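Rapport d'avancement au comité de financement
Octobre 2018
Projet : fiabilisation des estimations du commerce en ligne régional
Porteur : Urnex, pôle Études de marché

1. Objet et périmètre

Le présent rapport rend compte de l'exécution de la phase 2 de la convention conclue avec Flotdale. Les travaux portent sur la mesure des ventes en ligne de fournitures scolaires et de bureau, catégorie retenue en raison de sa forte saisonnalité.

2. Collecte des données

Le panel compte désormais 140 commerçants, répartis dans 13 zones de livraison. Les relevés du mois d'août ont été transmis dans les délais prévus, à l'exception de ceux de Fesov, dont l'export ne distinguait pas les commandes annulées des commandes expédiées. Un fichier rectifié a été reçu et intégré à la base.

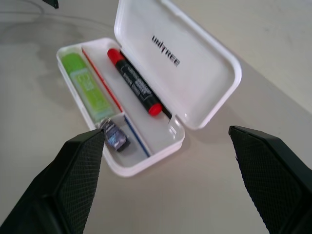 Étui de rangement en plastique blanc, ouvert, marqué « UNITREE ».

3. Méthode

Les ventes réalisées par l'intermédiaire de places de marché sont comptabilisées au nom du vendeur et non de l'hébergeur. Cette règle modifie sensiblement la part attribuée à Quan, dont les résultats antérieurs ont été recalculés sur la même base. Les frais de port demeurent exclus du chiffre d'affaires retenu.
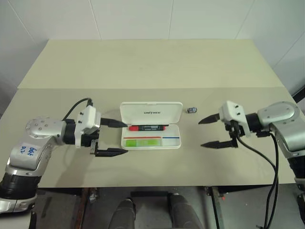

Le traitement des retours reste à harmoniser. Deux commerçants les imputent au mois de la commande initiale, les autres au mois du remboursement. Une note technique a été adressée à l'ensemble du panel et les réponses sont en cours de dépouillement.

4. Exécution budgétaire et suites

Les dépenses engagées sont conformes au plan initial. Urnex sollicite l'accord de Flotdale pour reporter sur la phase suivante le reliquat du poste « traitement statistique ». Les séries révisées seront jointes au prochain rapport.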